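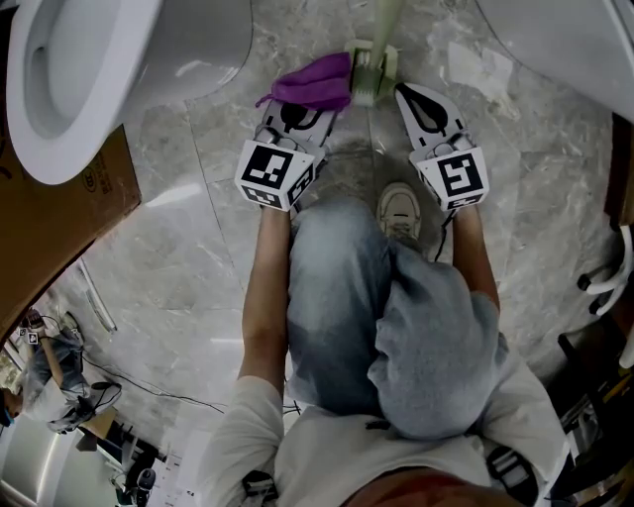 Sanitärbereich mit grauem Marmorboden: violettes Tuch und hellgrüne Bürste in ihrem Halter.

Besuchsbericht: Tag der offenen Tür bei Drellow, Arbeitsbereich Reinigung und Textilpflege

Am Freitag, 7. August 2026, öffnete Drellow seine Räume für Fachbesucher aus Gebäudereinigung und Hauswirtschaft. Eine Abordnung des Fachverbands Gretwood nahm an dem Rundgang teil. Der vorliegende Bericht fasst die Eindrücke für die Mitglieder zusammen, die nicht anreisen konnten. Ein erster Termin im März war aus organisatorischen Gründen entfallen.

Der Rundgang begann im Sanitärbereich. Gegenstand der Erläuterungen war zunächst die Trennung der Arbeitsmittel: Bürsten verbleiben am Ort ihres Einsatzes und werden nach Gebrauch in den zugehörigen Halter zurückgestellt, Tücher werden nach jedem Raum gewechselt. Für Marmorböden empfiehlt das Haus ausschließlich säurefreie Mittel. Die Gäste aus dem Hotelgewerbe erkundigten sich eingehend nach der Behandlung von Kalkrändern an hellem Stein. Die Antwort fiel zurückhaltend aus -- eine mechanische Nachbearbeitung sei nur in Ausnahmefällen vertretbar und gehöre in die Hand eines Steinfachbetriebs.

Anschließend wurde das Farbkonzept für Textilien vorgestellt. Drellow orientiert sich dabei an einem Leitfaden der Firma Stillel, der für jeden Einsatzbereich eine eigene Tuchfarbe vorsieht. Die Zuordnung ist auf einem Aushang festgehalten und wird bei der Einarbeitung neuer Kräfte besprochen. Nach Auskunft des Hauses dauert diese Einarbeitung etwa 18 Arbeitstage.
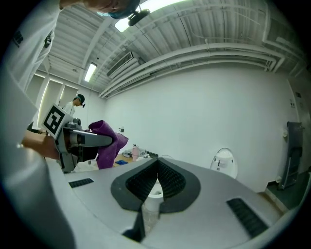 Im Hauptraum stand der Umgang mit dem einzelnen Tuch im Mittelpunkt. Behandelt wurden das Aufnehmen, das Ausschütteln, das Glätten und das Falten. Was zunächst wie eine Selbstverständlichkeit klingt, erwies sich im Gespräch als ergiebiges Thema. Ein Tuch, das zusammengeknüllt geführt wird, nutzt nur einen kleinen Teil seiner Fläche; ein zweimal gefaltetes Tuch lässt sich dagegen mehrfach wenden, bevor es in die Wäsche gegeben werden muss. Mehrere Teilnehmende regten an, diesen Punkt in die Schulungsunterlagen des Verbands aufzunehmen.

Unterschiedliche Auffassungen bestanden hinsichtlich der Gewebewahl. Frottierware nimmt viel Feuchtigkeit auf, gibt jedoch vor allem in der ersten Zeit Fasern ab. Drellow wäscht neue Ware deshalb vor dem ersten Einsatz und verzichtet auf Weichspüler. Die Vertretung der Wäscherei Rosser sprach sich für drei Vorwäschen aus und verwies auf ihre eigenen Erfahrungen mit kräftig gefärbten Stoffen. 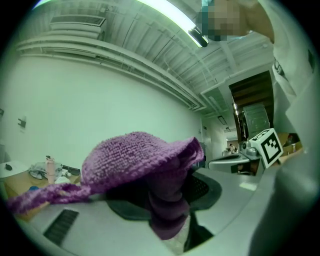

Zur Sprache kam ferner die Pflege von Büroarbeitsplätzen. Netzrücken von Drehstühlen sollen trocken abgebürstet oder abgesaugt werden, Tischflächen werden nebelfeucht gewischt. Persönliche Gegenstände der Beschäftigten werden dabei grundsätzlich nicht verstellt -- eine Regelung, die in vielen Mitgliedsbetrieben bereits gilt, aber selten schriftlich festgehalten ist. Drellow stellte in Aussicht, die eigene Arbeitsanweisung hierzu zur Verfügung zu stellen.

Der Verband dankt dem Haus für die freundliche Aufnahme. Mitglieder, die Interesse an der Arbeitsanweisung haben, wenden sich bitte an die Geschäftsstelle Gretwood. Für den nächsten Fachbesuch ist die Wäscherei Rosser vorgesehen; die Einladung ergeht auf dem üblichen Weg.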